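Section 4. Wiping down a white table that's still got things on it

I wrote this part of the guide after Lucrezia Amato asked me why her white table always looked gray by dinner. The answer was the cloth (sorry, Lucrezia!). You can do all of this with lunch still sitting out, which is how I do it most days.

What you need

One sponge cloth, the flat kind. Mine's blue and I like that, because I never lose it on a white top.
A small bowl of warm water with 2 drops of dish soap.
A dry towel.
15 minutes, if you're not rushing. I've done it in less and regretted it.

Before you start

1. Rinse the sponge cloth even if it's brand new. New ones come out of the packet stiff as a cracker and they skate over the surface without picking anything up.

2. Wring it hard. Then wring it again.

CAUTION: If your table has holes in the top, don't let water pool near them. Go up to the rim with the cloth, stop, and dry that spot right away.

3. Put lids and caps back on anything you'd hate to mop up. Ketchup on white is a whole afternoon – ask me about July.

4. Give the bottles a dish or a plate to rest on. A plate wipes clean in the sink, and you can move it with everything still on it.

5. Pick one clear patch, lay the cloth down flat and press. Don't scrub yet! Let it sit for a slow count of 15 on anything dried on.

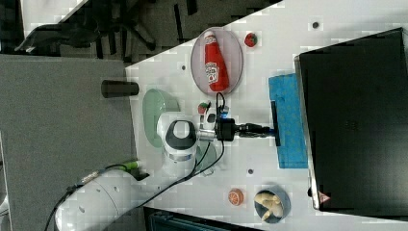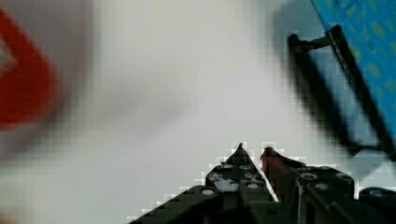

6. Now pull the cloth toward you in one long stroke, lift it, fold it to a clean side and go again. Circles feel more thorough, but on my table all they did was spread the smear into a bigger, fainter smear.

7. Slide the bowls and dishes over onto the part you've finished and do the part they were on. I work from the far edge back to my own chair, so I'm not leaning my sleeves in the wet.

8. Do fruit last. Whole strawberries can just move over with the plates, but cut orange leaves a sticky ring you won't see until the light hits it sideways. Crouch down and look along the table and you'll find it.

9. Check the edges. Cups love to end up there, and I'd move any that are close to going over before you get your elbow anywhere near them.

10. Dry with the towel, same direction as you wiped.

NOTE: Lakmal Mondal swears by a splash of white vinegar in the water. It does cut grease nicely, but keep it off stone, and please don't mix it with bleach, ever.

Looking after the cloth

Rinse it until the water runs clear, wring it out and hang it over the faucet. Mine dries hard and that's fine, it softens again as soon as it's wet. When it starts to smell even after a rinse, it's done, so throw it out and start a new one. I tried stretching one through a whole summer and the kitchen let me know about it.

If you still see gray streaks once the table's dry, go back to step 2. You probably had too much soap, and a second pass with plain water will take care of it. Stains that don't budge after that are covered in Section 5.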